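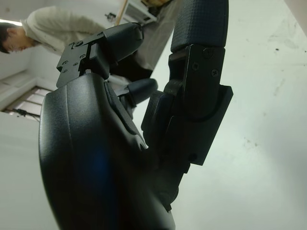 *A black robotic hand, close up from below*

## How do we get the Stevens Road pool question onto the town meeting agenda?

**dramine_street_mom**

Hi neighbors! I've lived in Harnell for 11 years and I'm embarrassed to say I have never once brought anything to the town council, so please be patient with me. A group of us would like the town to hold a proper vote on whether to keep the outdoor pool on Stevens Road open past July. It was a single line in the budget packet and I only caught it when I was looking for something else entirely (the leaf pickup dates, if you must know).

We've been going door to door on Saturday mornings and we have 1,845 signatures on paper. I was so pleased, and then a man on our block told me that paper signatures don't count anymore and we have to start over on Trilum, the website the town uses for permits. Is that right? And does it matter that some people signed with only a street name and no house number?

**backporch_harnell**

Paper is fine. I went through this with the Dramine Street sidewalk petition and we never touched Trilum except to pay for a block party permit. Your neighbor may be thinking of public comments, which you can send in online now.

The house numbers do matter, I'm sorry to say. The clerk's office checks every line against the voter list, and anything they can't match gets struck. When we did ours, we lost a whole page that way and had to go back out in the rain to make it up. Take a copy of every sheet before you hand them in, and write the page number in the corner of each one – they'll ask.

I would also call the clerk before you collect any more and find out how many you need. There were 3,628 registered voters on the list posted by the front desk last time I was in, and 3,575 on the one before that, so it moves a bit. It may be that you're well past the number already and can spend your Saturday at the pool instead!

One more thing, and then I'll let you go. Ask for the wording to be looked over before the agenda closes. Ours said "repair" where it should have said "replace," and that little word cost us a month.

**oldmillpond**

Just show up and talk at the meeting. Worked for us with the stop sign.

**dramine_street_mom**

Thank you both so much, this is a load off my mind. I called the clerk at lunch and she was lovely about it. Paper is okay, and she'll let us add the missing house numbers as long as the person who signed writes it in and initials it. So it's back to knocking on doors for me – I'll bring cookies.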